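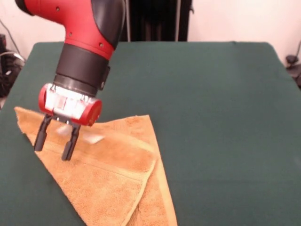

What should we budget for a first towel-folding cell?

Plan on three lines: the arm and gripper, the station around it, and the hours to set it up. Buyers tend to price the first line carefully and guess at the other two. For a single-arm station we suggest setting aside $4,000 for the table, cloth covering, mounts, cabling and fixed cameras, on top of whatever the arm quote says. Setup hours depend on who does them. If your own staff will do the work, count their time anyway.

Do you sell the arm?

No. Merura plans and installs stations. You buy the arm from a dealer, and we work with what you have picked. If you haven't picked one yet, ask us for the Rukine checklist before you sign. It covers reach, payload, controller size and what the warranty says about third-party grippers.

Can we start with one arm and add a second later?

Yes, if the table is sized for it at the start. A table bought for one arm usually has to be replaced, and the floor anchors with it. Tell us at the quote stage and we will leave mounting space on the other side.

Why is terry cloth quoted higher than flat linen?

It takes more trial time. Terry is thick, it bunches, and a corner can end up well away from the rest of the towel when the piece is lifted. Flat linen has its own problems, but we need fewer test sessions for it. 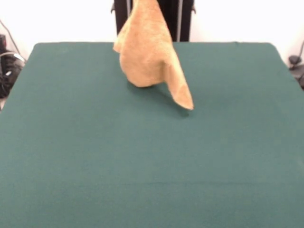

Terry towel held above the work table, one corner hanging low.

How many towels do we need to supply for trials?

Send 50 of each type you want handled. They should come from regular stock and be washed the way you normally wash them. New towels straight from the package behave differently, and we will ask you to swap them.

What does a gripper change cost?

Allow $2,000 for a different gripper, including fingers and a mounting plate. Dantas fingers fit most of the housings we see. Keep a spare set on the shelf — pads wear, and a missing pad can stop a trial for days.

How long from order to first trial?

Our standard plan is 12 weeks. The arm is normally the longest wait. Orders placed in September run later, so add time if your budget year starts then. 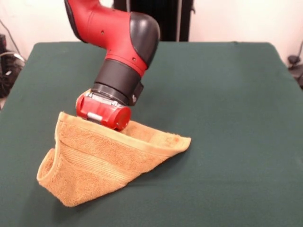
Gripper down on the hemmed edge of a folded towel.

Is software included in the station price?

No. Tellivora licenses are billed yearly and per arm. Put them under operating costs, not equipment, unless your finance office wants it otherwise.

Can we lease?

The arm, often, through the dealer. The station is purchase only.

Are quotes binding?

A written quote holds for 30 days. Prices on this page were last checked April 11, 2021, and do not include freight or sales tax.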